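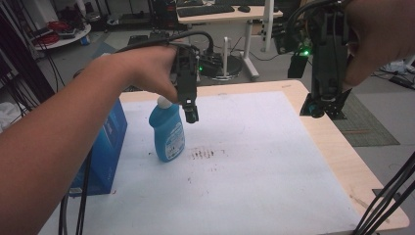 Photo: Drestico

I've been writing our announcements at Drestico for a while now, and most of them are about a software update or a new reseller. So forgive me if I get a little carried away with this one. In December we switch on Molen, our fixed wireless network for the farm country north of Dobos, and I've been waiting to type that sentence for two years!

Molen runs in licensed mid-band spectrum and uses radios from Prasto on existing grain elevators and water towers. We didn't put up a single new mast. At launch the network can reach 1108 homes and farms, and 900 of them have never had anything faster than an old copper line (I grew up on one of those, and I still remember planning my evening around a download).

Cường Ông runs our radio planning, and he's the one who talked us out of the higher frequencies. "Everybody wanted the big speed numbers," he told me. "But you've got shelter belts and metal barns all over that valley, and high-band signals just quit when they hit a row of trees. I'd take a steady link in August with the leaves on over a great demo in February."

He spent most of last summer driving the back roads with a test receiver on the roof of his car, and the coverage map on our site comes from those drives. If your address shows as "marginal," please believe it. Call us anyway, though – a taller bracket often fixes it, and we'd like to come out and check before you sign anything.

The outdoor unit goes on a wall or a roof edge and takes one cable into the house. Most installs take a morning. You can use your own router or rent ours, and there's no data cap on any plan, including the cheapest one.
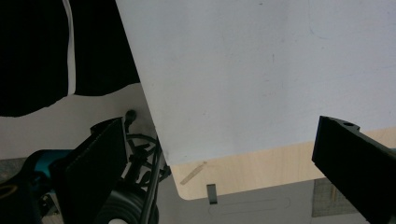
White panel and plywood board.

Backhaul is the part I find hard to make exciting, but Barnabás Szabó, our head of network operations, would never let me skip it. Each tower has a fiber feed or a microwave hop to one that does, with battery backup at all of them. "People out there lose power more than people in town," Barnabás says. "If your house has a generator running, I want the tower up too." His team will be watching the load closely through the first winter, and we're holding back sign-ups on the two busiest sectors until he's happy with the evening numbers.

Next up is the stretch east of the river, where we hope to bring the total to 2000 addresses. I don't have a month for that yet – we still need roof agreements on a couple of elevators, and those move at their own speed.

Orders for Molen are open now through the Drestico website or by phone, and existing Drestico customers in the area can move over without a setup fee. Reporters who'd like to visit a tower site or talk radios with Cường can reach me through the press desk. Bring boots, it's muddy out there.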